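Comparing Two Simulated Grippers from a Wrist Camera View
Project report by Usha Chacko and Rajeshwari Marar
Feb 6, 2025 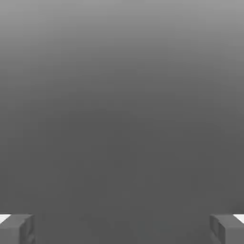
We started this project thinking the hard part would be the arm, and we ended up spending most of our time on the gripper and its little wrist camera (which we have both grown rather fond of!). The question was simple enough: given the same controller, would the parallel jaw model we call Hondden pick up small blocks more reliably than Giren, our softer three-finger design?

Each gripper got 48 practice runs, all in simulation, with the jaws fully open at the start of every run. Usha wrote the controller and Rajeshwari set up the lighting and the camera, and then we swapped and checked each other's work, as our advisor had kindly suggested back in July.

Hondden closed on the block in 32 of its runs. Giren was slower and did a bit worse, mostly on blocks that sat at an angle, and 2 of its runs had to be thrown out after the simulator froze. We also found that flat shading made it hard for the controller to judge height, so we would love to try textured surfaces next. The full logs came to roughly 491 pages, and we have put only the summary tables in Appendix B.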